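Brarham Town Council
Open Records Subcommittee, October minutes

Called to order at 7:05 p.m., once the key had been found. Hằng Kim chaired.

1. Minutes of the last meeting. Approved, with one word unredacted. The word was "and."

2. Koech Bridge files. The county has released 2 boxes out of 30, four years after our first request. The clerk has been through both and reports roughly 500 pages, many of them fax cover sheets. The contractor's name is blacked out everywhere except on the contractor's letterhead – Rillus, for the record. Chair to appeal for the rest.

3. Fees. The county proposes charging by the page, blank pages included. Members objected at some length. Letter to be sent.
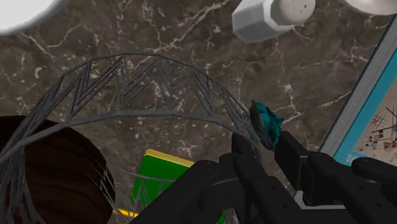

Jeptoo Lukumay asked whether the county had given any legal grounds for holding back the inspection reports, or only the usual line about ongoing review. The chair read out the usual line. Lukumay asked that her sigh be entered in the minutes – entered.

4. Scanning. The Drellumia quote has expired again. Clerk to ask for a new one and answer it this time.

Adjourned 8:40 p.m. Next meeting same room, if the key turns up.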